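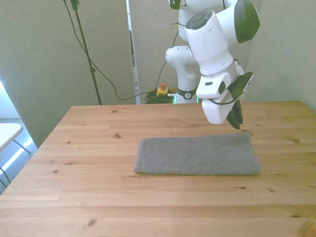
White arm over the light wood table, small green light on by the base.

Sunday, February 7, 2021

Malby heat pump, second weekend. Much happier today than last time!

Started with the outdoor coil. It was packed with lint and cottonwood fluff, so I pulled the top grille, covered the fan motor and rinsed from the inside out with plain water at low pressure. Straightened the worst of the bent fins with the comb (the left corner is still ugly, leave it alone, the tubes are close there). Let everything drain while I had lunch.

Then airflow. The nameplate on the Redico air handler calls for 1,000 cfm and the first reading with the old filter in was well under that – the needle hardly wanted to move. New filter, blower wheel brushed out, and the second reading came up to 1,051. I did it again because I didn't believe it. Same number! I have been blaming the ductwork on this system for two years and most of it was dirt on the blower wheel. You could have planted seeds in there.

Static pressure is still a bit higher than I like on the return side. The return grille in the Plindcombe hallway is too small and I want to try the next size up before we touch anything else.

Defrost board: ran it through a forced defrost by jumping the test pins. Reversing valve shifted with a good solid clunk, outdoor fan stopped, steam came off the coil, and it went back to heating without any fuss. Love that sound. The board timer was set at 30 minutes from the factory, so I moved it to 90. If the coil ices up in this damp weather, put it back to 60 and write it down here.

Auxiliary heat was coming on far too early. Thermostat had the droop set at 2 degrees, now it's 3. Nadège Leclerc thinks we should add an outdoor lockout as well and I think she's right, but one change at a time or we won't know which one helped.

Not done:
– condensate trap, needs to be cut out and glued again with a proper cleanout
– insulation on the suction line, 100 inches of it, the old foam comes apart in your fingers
– label the breakers (both of them say "Mathew", which is the old name for the back room and no help at all)
– contactor looks pitted, order one

Whoever has the manometer next, please check the zero first. It was off when I picked it up and I lost half an hour chasing a number that wasn't there. Also the spare hoses are in the blue bin now, under the vacuum pump.

Refrigerant charge I'm leaving until March, when it's mild enough to get a reading I trust. Next visit is the trap and the return grille.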